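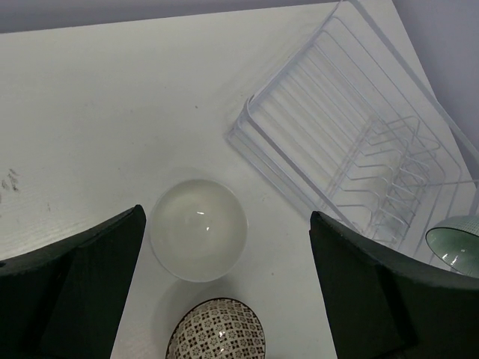 Vol. 8, p. 1,261

4.2 Bowls that do not match

Figure 3. Three bowls and a white wire dish rack on a white tabletop. The patterned bowl has a thin dark rim and dark brown motifs on a cream ground.

Household manuals tend to assume that crockery comes in sets. Our households had mostly given up on this. The plain white bowl, the patterned bowl and the green bowl in Figure 3 share a table and very little else, and any theory of drying that depends on equal rims and equal depths will have a hard time with them.

Siddiqui's rule of thumb, which we call the Lever order, says that the widest bowl goes into the rack first and the rest lean on it. Zubaida Siddiqui proposed it for dinner plates, where it works well. Applied to mixed bowls it produced, in the March sessions, a good deal of leaning and not much order. People racked the bowl they liked least first - it was the one they minded chipping least - and kept the decorated ones until there was no good slot left.

We therefore coded preference separately from size, using the 30 item Grimura scale. The scale has no entry for "it was my aunt's," a reason given often enough that we added one. Results for the revised scale are reported in Section 5.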